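Bassoon and piano: the Koivisto disc is out at last

We have been waiting for this one since the spring, and it was worth every week. The new recording of Koivisto's complete music for bassoon and piano arrived at the shop on Monday, and it has hardly left the player. If you only know the big orchestral pieces, with all that brass and those long slow climbs, you are in for a lovely surprise. This is small music, often funny, and some of it is very beautiful indeed.

The disc opens with the Sonatina, which a few of you will have heard at our winter concert in Furnwood (in a rather cold church, with gloves on). It sounds so much better with a warm room around it! The first movement skips along in five-time and the piano keeps trying to finish the bassoon's sentences. Then comes the slow movement, barely a page and a half of music, where the bassoon climbs to the very top of its range and stays there, quite softly, over a rocking left hand. I played it three times in a row before I let the disc move on.

After that there are the Four Harbour Pieces, written for students at Skaltstead and never recorded as a set until now. The third, "Fog Signal", is the one everybody in the shop stops for. Two notes, over and over, and somehow you don't want it to end.

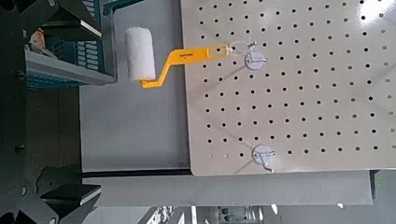 The big discovery for me, though, is the late Suite. It runs to nearly half an hour and it is a much darker piece than anything else on the programme. There is a long march in the middle that keeps losing its way, and a set of variations to finish in which the theme only turns up whole at the end. I am still not sure the second movement works – it goes round the same corner a few too many times – but the playing is so alive that I was happy to go round with it. The piano part is fiercely hard by the sound of it, and yet it never covers the bassoon, even down in the growly bottom octave.

Kekero have done their usual careful job with the sound. The two instruments sit close together and you can hear a bit of key noise in the quiet passages, which I like and some of you won't. The booklet is a good one as well, with a proper essay on each piece and a page from the manuscript of the Suite, crossings-out and all. My one grumble is the gap between tracks, which is far too short after the slow movement of the Sonatina. You want a breath there, and you don't get it.

The first pressing is 500 copies and we have a box of them behind the counter. Kekero tell us the sheet music for the Harbour Pieces will follow, in a new edition with a cleaned-up piano part, so if you play the bassoon (or live with someone who does) let us know and we will put your name on the list. And do come in and ask to hear "Fog Signal"!

Contact us | © The Furnwood Record Shop newsletter | Back to top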